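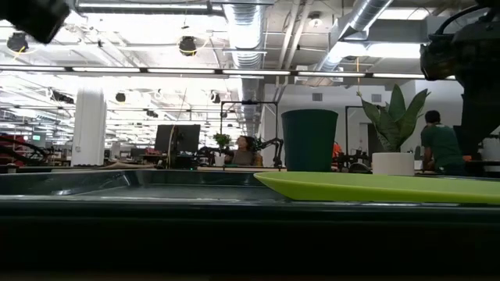
A reader wrote in after my August post to tell me that perfume testers are a waste of everybody's time, and that she'd rather buy a full bottle blind and take her chances. At £76 for the big Gralano? I had to go and put the kettle on.

Opinion > Beauty > Fragrance

I do see her point, a bit. Paper strips are hopeless. You get the loud, fizzy opening and then you're hurried off to the till. But skin is different! I wore Plirnance for four days before I made my mind up, and by the second afternoon I'd gone right off it – all that sugary vanilla sitting on my scarf. The Sesus, which I'd written off in the shop as soap, is the one I keep reaching for.

So my view is that shops should sell little vials of everything, and knock the cost off if you come back for the bottle. I'd happily pay for that. What I won't do is spend 15 minutes being sprayed at and call it choosing. I've still got most of a bottle of Ponce in the bathroom cabinet from the last time I did that, if anyone wants it.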